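**29 Oct 2025**

The Kurkinell girls' field hockey team beat Stasitby 2–1 in the district quarterfinal, scoring both goals from penalty corners and holding a one-goal lead through the last eight minutes with ten players on the field.

Kurkinell changed its corner routine after the opening quarter. The first three corners used a straight injection to the top of the circle, and the Stasitby first runner closed down each shot before it was fully struck. From the fourth corner on, the ball was stopped left of center and slipped right. The opening goal came that way in the 19th minute, a low sweep that entered inside the right post under the backboard height.

Stasitby equalized four minutes after the half. A free hit on the left sideline was taken quickly as a self-pass, carried into the circle and deflected in at the near post. The umpires conferred on whether the ball had traveled the required five meters before entering the circle. The goal stood.

The winner came in the 47th minute on Kurkinell's seventh corner. Stasitby's goalkeeper blocked the initial shot with the left pad, and the rebound was pushed in from close range.

A yellow card for a second breakdown tackle left Kurkinell a player short at 52 minutes. Coach Stelios Athanasiadis withdrew a forward and set up in two lines of five, with the front line told to stay goal side of the ball. Stasitby had two more corners in that period. One was mis-stopped, and the other went wide of the left post.

"We were late to the ball on the outlet and that cost us field position," Athanasiadis said. "The corner defense was fine. The runner took the correct line both times."

Kurkinell has conceded twice from corners since the start of September.
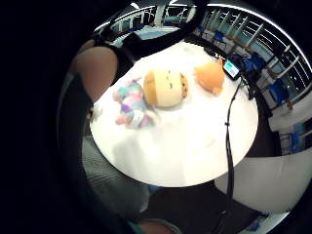 ## Semifinal moved to Fatirska

The semifinal against Sandu will be played at the Fatirska municipal field. The original site, the Stasitby school ground, is out of use while a seam in the north circle is repaired. The seam lifted along the 16-yard line during a junior varsity game and was judged a trip risk.

Fatirska has a water-based surface, and both schools have asked for a training slot on it before the game. Kurkinell plays its home games on a sand-dressed field, where the ball runs slower and sits up more on the bounce. Athanasiadis said the team would shorten its passing distances in practice – the back line in particular – and would move the corner stopper half a step farther back.

Seating at Fatirska is limited to 2,000, well above the 436 who paid to attend the quarterfinal. Tickets will be sold at the gate only. Parking on the east side is reserved for team buses, and spectators should use the lower lot off the access road.

Sandu won its quarterfinal 3–0 and has no players suspended. Kurkinell will have its full squad available, as the yellow card carries no further penalty.

If the score is level after regulation, the teams will play two ten-minute periods of seven-a-side, followed by a shootout.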